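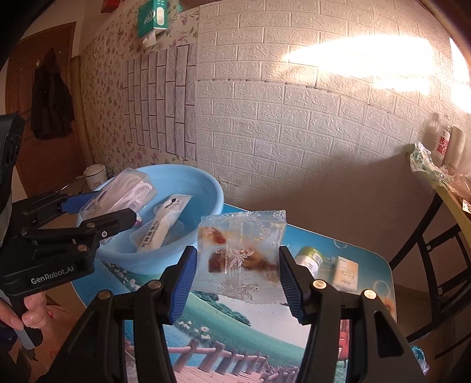

Figure 3. Clear sachet with crimped top edge, held in a two-jaw gripper over a printed table surface.

4.2 Do the outbreak counts mean what they seem to?

Reports of a fever cluster in the Stendbridge district rest on a list of 73 patients drawn up by the district health office in March. We doubt that this list describes a single outbreak. A patient was added if a clinic note mentioned fever together with either vomiting or loose stools, and no lab result was needed. Under so wide a rule, dengue, typhoid, food poisoning and an ordinary stomach virus all land in the same column.

Stool samples were taken from only 20 of the patients. Of these, 16 had been given antibiotics before the sample was collected, so the low number of positive cultures tells us very little. Trịnh and Thân read the negative results as a sign of a viral cause. That may be right, but the data cannot carry the claim — a culture taken after treatment is a weak test for bacteria.

The water explanation has problems of its own. Bittencourt mapped the cases against the Kinyua pipeline and found that most homes lay close to it. Most homes in the district lie close to it, sick or well, and no comparison group was drawn. When Nông went back to the clinic registers, 19 patients turned out to have given a relative's address, some of them well outside the district. Moving those points weakens the pattern on the map, though it does not erase it.

We also question the jump in cases during the second week. The clinic had just switched to the Skolilex register, which prompts staff to ask about vomiting at every fever visit. The old paper form had no such line. Some part of the rise could come from the new question alone, and we have no way to say how large a part. Daily visit totals from before the switch were requested but had not reached us at the time of writing.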